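11 December 2024
By the newsletter editor, Hillmont Translators' Circle

I'd been trying to get this interview since the spring. She's a freelance translator, German and Dutch into English, she lives out past Tundgate, and she asked me not to use her name because (her words) "half my clients think I do all of this alone in a quiet room and I'd like a chance to tell them myself first." What she does is swap work with another translator. Every job either of them finishes gets read by the other one before it goes out the door. No money changes hands. They've been at it for eight years and I've wanted to steal the idea for about as long as I've known about it!

We finally sat down in November, at her kitchen table, with a pot of tea that I kept forgetting to drink. I asked how it started.

"I sent out a terrible mistake," she said, cheerfully. "It was a lease. I left out a 'not.' One little word, and the tenant was suddenly allowed to do the thing the entire paragraph was there to stop them from doing. The client's lawyer caught it and was very polite about it, and the politeness was the worst part." 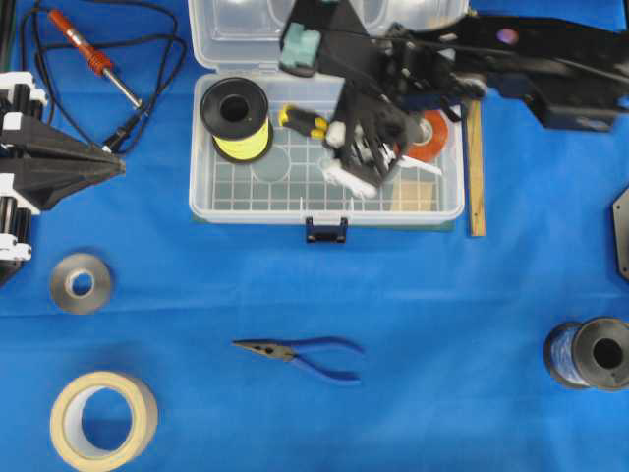 Vol. 8, No. 4

She'd read the lease over herself before sending it. Twice, she thinks. "But I knew what it was supposed to say, so I read what it was supposed to say. I could have read it all night." She called a woman she had met at a tax workshop, someone who worked in the same languages, and asked if she'd ever look over a page now and then. The woman said sure, if you'll look over mine. Neither of them thought it would turn into a system.

I wanted to know if it was awkward at first, letting a stranger mark up your work, because just thinking about it makes me want to go hide in the garage.

"Oh, it was awful," she said. "The first one came back covered. Covered! I went for a walk. I was composing replies in my head the whole way down the road. Then I came home and went through the changes, and I'd say most of them were her taste against mine, and a few were real, and one would have been really embarrassing. So I fixed the real ones and I wrote back and said thank you, and then I asked if we could talk about the rest."

That phone call is where their rules come from. They mark errors in one color and preferences in another. An error has to be explained in a few words, and if you can't explain it, it gets changed to a preference. A preference can be ignored without comment — you don't have to defend yourself, and the other person isn't allowed to bring it up again. I asked if anybody ever cheats.

"I bring up commas," she admitted. "I'm not supposed to."

We got into money next, which I'd been saving up for. Plenty of you have told me at meetings that you'd love a second reader but your clients won't pay for one. She doesn't ask them to. They keep a running tally of pages in a shared sheet, and when one of them gets more than a little ahead, the other one catches up over the next few weeks. Back when they started, they tried to be exact about it, down to the word, and they both hated it.

"It was like splitting a restaurant bill with a calculator," she said. "Now if it's roughly fair by the end of the season, we're happy. She had a baby one year and I was way, way ahead. Then my mother was sick and it went the other direction. I couldn't tell you who owes who if you added up the whole thing, and I don't want to know."

She does build the reading time into her deadlines. If she thinks a job will take her until noon, she quotes the next morning. For short things they have a limit: up to 10 pages can be sent without warning, and anything longer needs a message first. Rush jobs are a separate matter. Sometimes there's just no time, and then she does what she calls the cold read, where she prints it out in a font she dislikes and reads it standing up.

"In a font you dislike?" I said.

"It makes it look like somebody else wrote it. I'm much meaner to somebody else."

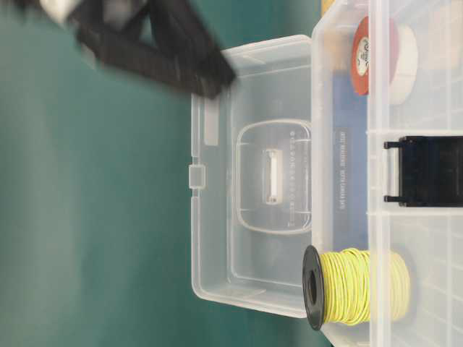

I asked about confidentiality, since I know I'll get email if I don't. Some of what she handles is under a signed agreement, and you can't go passing a contract to your buddy down the road. She was very firm on this. For direct clients she has a line in her terms saying that work may be reviewed by a second professional translator under the same confidentiality obligations, and the two of them have signed an agreement with each other to back that up. When a client strikes out the line, the job stays with her. That has happened with four clients over the years, and she says all of them had good reasons.

Agencies are more complicated. She does a fair bit for Mekonnen, and their contract doesn't let her share files with anybody, so she doesn't. "They have their own reviser anyway. I get the comments back and I read every one of them, but it's a different feeling. I don't know that person. I can't call them and say, did you really hate that verb?"

So who would make a good partner? I expected her to say someone just like you, and I was wrong. Her partner came to translation from nursing, and she came from an insurance office. They overlap on the languages and on pretty much nothing else. The nurse catches her when she gets a body part wrong. She catches the nurse on anything with a deductible in it.

"If you both have the same blind spot, you might as well read it yourself," she said. "But you do need to be close in how careful you are. I tried it with another person for a little while before, somebody really talented, and he'd send me things that were basically drafts. I was doing half his job. And then he'd send mine back in ten minutes with a smiley face on it. I like a smiley face as much as anybody, but come on."

How did she end that one? "Badly. I got busy for a year." She laughed at that, and then she looked a bit guilty and poured me more tea I didn't need.

I asked about tools because somebody always wants to know. She's not much of a software person. They share one glossary in Mokach, mostly for the insurance and medical terms, and either of them can add an entry but they both have to agree before one gets taken out. There's a notes field and they've started using it to argue in. She showed me one on her laptop where a single Dutch word had a thread as long as my arm, going back and forth, and it ended with the two of them agreeing to avoid the word whenever possible.

She also keeps a plain list of her own repeat offenses, which her partner has been adding to all this time. Dropped negatives are at the top (of course they are). Then it's "which" where she means "that," and dates flipped the wrong way around, and a habit of starting too many sentences with "however." She looks at the list before she sends anything over. I asked if it's gotten shorter and she said no, it's gotten longer, but the things on it have gotten smaller. 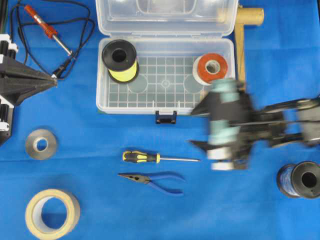 Spools of wire in an open storage box, blue cloth underneath

I had one question left that I wasn't sure how to ask. So much of what lands in our inboxes these days is machine output that wants cleaning up, and I wondered if swapping made any sense for that kind of work.

She took her time with it. "I do some of that. Not a lot. And I thought, well, I'm already the second reader, so why would I need a third? But I think I need her more on those. When the sentence is already sitting there looking finished, I get lazy. I nod along. She'll send it back and say, did you look at the German for this one? And I hadn't, not properly. I'd looked at the English and the English was lovely."

They charge for those jobs by the hour now, both of them, after comparing notes on how long the things really take. She wouldn't tell me the rate, but she did say that comparing notes with someone you trust will raise your prices faster than any workshop she's been to. (I run the workshops. I let it go.)

For those of you who want to try it, her suggestion is to pick one person and swap 2 short jobs each, something old that's already been delivered, so there's no deadline hanging over anybody. Then talk on the phone about it. She was pretty insistent on the phone part. Margin comments sound crabby even when they aren't, and you want to hear the other person's voice at least once before you read "awkward" next to a sentence you were proud of.

I've had somebody in mind for this for ages and I wrote to her the same night I got back from Tundgate. She said yes, and she's sending me a brochure on heat pumps. If you'd like to be matched up with a partner through the Circle, drop me a line with your languages and your fields and I'll start a list in the new year.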